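Inventory at Prirton

The lease on the house in Prirton ran out at noon on the last day of the month, and the agency, Hevow, wanted the contents listed by room. The form had 36 lines per page. The kitchen took two pages. The sunroom took less than one, and I had left it for last.

I am a clearance assessor. I put a price on things and a letter after the price: S for sell, G for give, D for dispose. The house had been rented furnished to the same tenant for a long time, and the owner, who lived abroad, had approved a minimum figure of $1,125 for the lot. By ten in the morning I had reached it. The sideboard did most of the work. After that the rest of the list was a formality, and I could have written "sundry plastics, D" across the sunroom and gone home.

Instead I cleared the white table and laid the sundry plastics out on it. The procedure allows for this where items may belong to a set. A set gets one line. Loose pieces get a line each.

There was a tray, translucent white, rectangular, with rounded corners and a raised rim. There were plastic cups. I set one of the pink ones upright at the far side of the tray and looked down into it. The base had rings molded into it, one inside the other, and a small raised dot at the center. The other pink one lay on its side. It had a pebbled surface and was paler, closer to peach. Same family of color, different mold. I wrote "not a set" and then did not initial it. 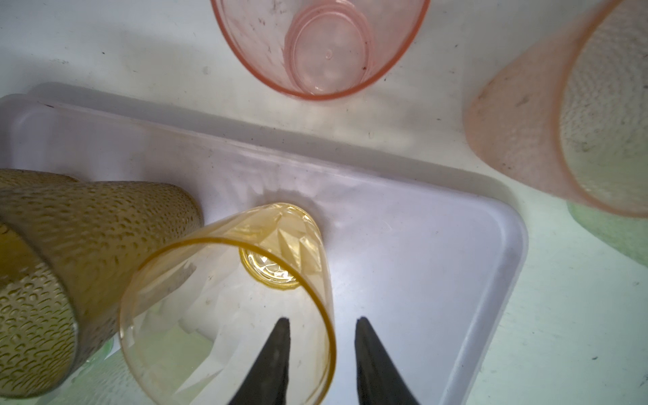

They are a set if they were used as one, the tenant's sister wrote, when I sent the list over that morning for her to claim from. She had until noon, the same as everyone. The smooth pink was for water and the rough one was for paint, she wrote, and anybody who mixed them up had to go and rinse both. She did not say how old they had been. She asked what I had put for the tray.

I had put D. I told her the line was still open.

Hevow's manual defines a set on page 38. Two or more articles of common manufacture, or sold together, or so marked. Use is not mentioned. I had worked from that page long enough that the corner had come off, and I had never needed to read past the word "marked." I read past it. The next sentence covered cutlery.

I turned the rough cup over and checked it for a maker's name, then did the same with the smooth one. I found none on either. Both had dark marks on the wall. On the rough one I tried a mark with my thumbnail and it stayed where it was. Paint would be a fair guess. So would anything else.

The form has a column for remarks, three-quarters of an inch wide. I wrote: "Cups and tray, one set, by use. Claimed." In the price column I entered zero, and in the letter column I wrote G. Then I initialed it.

The agency queried the entry in September. The auditor at Rernetti wanted to know what "by use" referred to, as it did not match a category. I replied that it referred to the use of the items. The query was closed without comment, reference 106.

I had packed them before I locked up, the tray at the bottom of the carton, the smooth cup in newspaper and the rough one in a dish towel, because the newspaper had run out. The towel was on the kitchen list, line four, S, fifty cents. I paid for it myself and kept the receipt.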